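## 3.2 The table and what we put on it

I'll admit I spent far more time on the table than I'd planned to, and I suspect most people who study tidying at home will know the feeling. 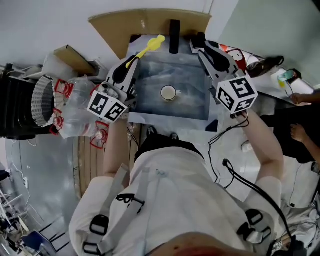

**Figure 3.** A table session seen from overhead, with a small white cup in the middle of the mat and a yellow plastic object at the upper left.

We settled on a low table and a mottled gray-blue mat after trying a few plainer ones in the Lodstead pilot. I liked the mat right away – small pale things like the cup in Figure 3 are easy to pick out against it, and I got tired very quickly of hunting for white on white in my notes. The yellow piece was a favorite of mine too, long and knobbed at one end, so there's no obvious "right" way to set it down. The cup is the opposite. Almost everyone in the pilot stood it upright and moved on.

The space around the table matters more than I first thought. You can see cardboard behind it and a clear bag of bottled items on the left, and I decided early on to leave that sort of clutter alone. Real rooms have stuff in them! When we cleared everything away in December, people got oddly formal and lined things up like a store shelf.

Each person did 13 rounds, with a break whenever they asked for one, and I capped a round at 40 seconds. That left us with 333 usable rounds, which I sorted by where the cup ended up (Section 3.3).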